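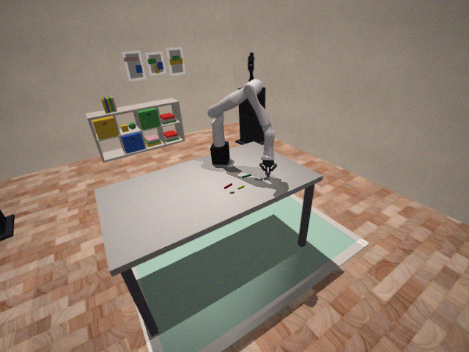
쪽매마루

쪽매마루(영어: parquet)는 작은 나무 조각을 일정한 무늬로 맞춰 깐 바닥 마감. 긴 널을 나란히 까는 널마루와 구분한다. 쪽마루라고 줄여 부르는 경우가 있으나 한옥의 쪽마루(툇마루 비슷한 좁은 마루)와는 전혀 다른 것. 업계에서는 파케, 파켓, 파르케 등 표기가 제각각이다.

명칭

'쪽매'는 얇은 나무쪽을 모아 붙인 것, 또는 그렇게 붙이는 일을 뜻하는 말. 영어 parquet는 프랑스어에서 왔고, 원래는 작게 구획된 공간을 가리켰다. 한국어 자료에서는 마루 전체를 가리키기도 하고 조각 하나를 가리키기도 해서 문맥을 봐야 한다.

역사

17세기 프랑스에서 궁전과 저택 바닥에 쓰이며 널리 퍼졌다. 그 전에는 돌바닥이 많았는데 무겁고, 물청소를 하면 아래 장선이 썩는 문제가 있었음. 베르사유 궁전의 나무 바닥이 대표적인 예로 꼽힌다. 큰 정사각형 틀 안에 나무를 대각선으로 엇갈려 짜 넣은 무늬를 지금도 베르사유 무늬라고 한다.

20세기 들어 기계로 깎은 규격 조각이 나오면서 학교, 체육관, 사무실까지 내려왔다. 이후 카펫과 비닐 장판에 밀려 한동안 뜸했다가, 오래된 건물을 고치는 과정에서 카펫 밑의 헌 마루가 드러나 다시 쓰는 사례가 늘었다.

무늬

헤링본. 직사각형 조각을 직각으로 엇물린다. 끝이 네모난 그대로라 가공이 단순한 편. 청어 뼈에서 온 이름이다.

셰브런. 조각 끝을 비스듬히 잘라 V자가 한 줄로 이어진다. 헤링본과 자주 혼동되는데 이음매가 일직선이면 셰브런. 자투리가 많이 나와 값이 오른다.

바구니 무늬. 짧은 조각 몇 개를 나란히 붙여 정사각형을 만들고, 옆 칸은 방향을 돌려 놓는다. 빛을 받으면 칸마다 밝기가 달라 보임.

벽돌 무늬. 이음매를 반씩 어긋나게 놓는다. 초보 시공에 많이 쓰인다.

마케트리. 색이 다른 나무를 오려 꽃이나 문장 따위를 넣는 것. 바닥보다는 가구에 흔하다.

재료

참나무가 가장 흔하다. 단단하고 무늬결이 뚜렷하며 구하기도 쉬운 편. 물푸레나무, 단풍나무, 호두나무, 티크도 쓴다. 소나무 같은 연한 나무는 눌린 자국이 잘 생겨서 사람이 많이 다니는 곳에는 잘 안쓴다.

통나무를 그대로 깎은 원목과, 얇은 원목을 합판 위에 붙인 복합재로 나뉜다. 원목은 여러 번 갈아낼 수 있지만 습도에 따라 늘고 줄어든다. 복합재는 변형이 적은 대신 겉층이 얇으면 한두 번 갈고 끝. 온돌이나 바닥 난방 위에는 대개 복합재를 쓴다.

시공

바닥면이 평평하고 말라 있어야 한다. 콘크리트라면 수분 측정이 먼저. 조각은 포장을 풀어 시공할 방에 며칠 두고 실내 습도에 적응시킨다. 기준선을 방 가운데에 긋고 양쪽으로 퍼져 나가며 붙이는데, 벽에서부터 시작하면 벽이 휘어 있을 경우 무늬 전체가 틀어진다. 벽 둘레에는 틈을 남기고 걸레받이로 가린다. 틈 없이 꽉 채우면 여름에 솟아오르는 원인이 됨.

접착제는 탄성이 있는 것을 쓴다. 옛날에는 역청을 발랐다. 철거할 때 조각 뒷면에 검게 남아 있는 것이 이것인데, 오래된 접착층에는 석면이 섞인 경우도 있으므로 검사 전에 갈아내면 안 된다.

마감과 연마

굳은 뒤 표면을 간다. 거친 사포에서 고운 사포로, 보통 80번을 거쳐 100번이나 그 이상까지. 번호를 건너뛰면 긁힌 자국이 칠 밑에 그대로 남는다. 결 방향이 조각마다 다르므로 띠형 연마기만으로는 부족하고 원형 연마기로 마무리한다.

칠은 크게 바니시, 기름, 왁스. 바니시는 막이 생겨 관리가 쉬우나 일부만 고치기 어렵다. 기름은 부분 보수가 되지만 주기적으로 다시 발라야 한다. 왁스는 광이 은은하고 물에 약함. 기름 먹은 헝겊은 저절로 불이 붙을 수 있어서 펼쳐 말리거나 물에 담가 버린다.

관리

물걸레는 꼭 짜서. 스팀 청소기는 피하는것이 좋다. 의자와 탁자 다리에는 펠트를 붙이고, 무거운 가구는 끌지 말고 들어서 옮긴다. 햇빛을 오래 받은 자리는 색이 변하므로 깔개를 한자리에만 두면 자국이 생긴다. 겨울철에 조각 사이가 벌어지는 것은 대부분 정상이고 습도가 오르면 다시 좁아진다. 8월에도 그대로 벌어져 있으면 접착이 떨어진 것을 의심해 볼 것.

두드렸을 때 빈 소리가 나는 조각은 들어내서 다시 붙인다. 같은 무늬의 헌 조각을 따로 보관해 두면 보수할 때 색을 맞추기 쉽다.

모조품

비닐이나 강화마루에 쪽매 무늬를 인쇄한 제품도 많다. 같은 나뭇결이 일정 간격으로 되풀이되면 인쇄물일 가능성이 높음. 값이 싸고 물에 강하지만 갈아서 되살릴 수는 없다.

같이 보기

널마루
헤링본
상감
걸레받이

참고 자료

수라쳇 닐수완, 《조각 마루의 무늬와 시공》, 에른우드
투멜로 마부자, 〈헌 마루의 재사용〉, 《헤민》

이 문서는 2025년 6월 21일에 마지막으로 편집되었습니다.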